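Convocatoria de participantes – Jornada de demostración de manipulación robótica, Dirkia

Dirkia abre el plazo de inscripción para su jornada de puertas abiertas en el laboratorio de Hinley. Se ofrecen 84 plazas para personal técnico de comercio minorista, logística e integración de sistemas. Fecha límite de solicitud: 08/04/2018. La jornada se celebrará en septiembre.

El programa comprende una demostración de reposición en estantería metálica con el sistema Lekota, de dos brazos, y una sesión de teleoperación por turnos. La tarea de referencia consiste en recoger botes cilíndricos de aperitivos y colocarlos de pie en el nivel asignado.

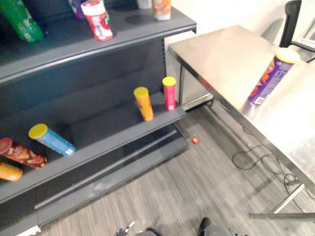

Cada participante dispondrá de un turno de teleoperación, precedido de una instrucción de seguridad obligatoria. Los datos de ejecución – trayectorias, fuerza de agarre y tiempos – se registran sin identificación personal y se entregan al término de la sesión.

Requisitos: mayoría de edad, calzado cerrado y español o inglés a nivel de trabajo. No se exige experiencia previa en robótica. Los portadores de marcapasos deben indicarlo en la solicitud.

La asistencia es gratuita. El desplazamiento desde Grudville corre a cargo del participante. Las solicitudes se tramitan por orden de llegada mediante el formulario de inscripción, referencia 128.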